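Gorevell opens side-by-side gripper trials in working homes

GUSBRIDGE, September – Gorevell has begun a comparison of three robot grippers for household pick-up work, the company said this month. The trial covers the Gorevell two-finger hand now in production, a redesigned version with longer curved fingers, and a suction-assisted model supplied by Segers. All three are being run on the same arm with the same Puris controller.

The trial is planned to run for six weeks. Each gripper will be given 30 household objects to pick up, carry and put down, in rooms that have not been tidied or rearranged for the purpose. The list includes folded cloth, small plastic toys, lidded containers, rolls of tape and cardboard boxes with open flaps.

Earlier bench testing at the Gusbridge workshop used a flat grey table under even light. Gorevell said those results were useful for measuring grip force but did not tell its engineers enough about low shelves, dim corners or objects lying against a wall. The new program scores each gripper on picks completed, objects dropped, time per pick and the number of times an operator has to step in.

A small camera at the wrist records every attempt. Its position is part of the comparison, as longer fingers take up more of the camera's view and leave the controller less to work with when the hand is close to an object. Two mounting heights will be tried with each gripper. 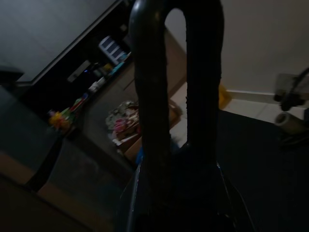 Segers said in reply that it welcomed a test on cluttered floors and shelves, but asked that soft fabric be scored separately from hard objects. Suction cups lose their seal on loose cloth, it said, and one combined score would hide how well the same hand does on boxes and smooth plastic. Gorevell has agreed to publish both sets of figures.

Grippers will be swapped using a common wrist plate, so the arm does not need to be recalibrated from scratch between sessions. Finger pads will be replaced at the start of each week. Any pad that tears or peels before then will be logged as a fault and the session repeated.

The Puris controller will run the same software version throughout the trial. Settings for speed and closing force may be changed between grippers, but not between objects. All settings will be listed with the results.

The redesigned Gorevell gripper is expected to sell for $1295, including the wrist plate and one spare set of finger pads. The camera bracket will be sold separately. No release date has been set, and the company said the finger shape could still change once the trial data is in.

Results will be posted on the Gorevell website at the end of the program. Labs and equipment suppliers wishing to enter a gripper in a later round can contact the Gusbridge office for the object list and the wrist plate drawings.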